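Learning from Demonstration, Session 4: Gathering Examples in Real Homes
Notes by Azadeh Rostami, Tollasel module
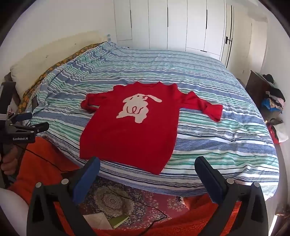 Fig. 4.1. Jumper on a bed, left sleeve bunched inward, right sleeve out to the side. Two hand-held grippers, one view.

Last week we finished with the question Bogdan Radu raised: if the learning method is the same, why do two groups with the same number of demonstrations end up with such different policies? Today is my attempt at an answer, and it's my favourite session of the whole module. Please bring your own folding attempts to the practical!

1. What counts as one example

For the Fleltum exercise, an example (we'll also say "episode") is one garment taken from its starting state to a folded stack. It holds the video, the path of each gripper and how wide the fingers were open at every moment. The task name is stored with it. Start recording before you touch the cloth and stop once the fingers are clear of it. Clips that begin halfway through a grasp are very hard to use later, so throw them out.

2. Starting states

Look at the sleeves in Fig. 4.1. One is flat and the other is folded in with its cuff near the shoulder. I love this as a starting state, as the first decision is a real one: do you pull the bunched sleeve out, or work with it where it is? If every episode began with a perfectly flat jumper, the policy would never see that choice being made, and it would be lost the first time someone dropped a jumper on the bed.

Vary these between episodes:
Sleeves (in, out, one of each, crossed)
Which way the neck points
Front up or back up
Distance from the edge of the bed

Change one or two at a time and write down which.

3. Backgrounds

Striped duvet, patterned rug, a book on the floor, clothes piled on the furniture at the back — leave it all in. A wavy print under the garment makes finding the hem harder, and that is just what we want the model to practise on. Odair Brito will show his comparison between plain and patterned bedding in the November session, and I won't spoil it.

4. Moving well

Slow down at the grasp and again at the release. In between, move at an easy, steady pace. If you fumble, carry on and recover: a good recovery is worth keeping (mark it R in the log). Both hands should be doing something the robot could do too, which means no smoothing the cloth with your forearm. I still catch myself at it.

5. How many?

The shared set stands at more than 900 episodes. Each pair adds 20, spread over 2 garments. I would far sooner have your 20 with varied starts than 56 that look alike.

Before the practical

Read the Lau notes on grasp labels. Sketch four starting states for a long-sleeved top, and for each one mark where you would place the left and right grippers first. Hand sketches are fine. Paula Ciobanu has the log sheets.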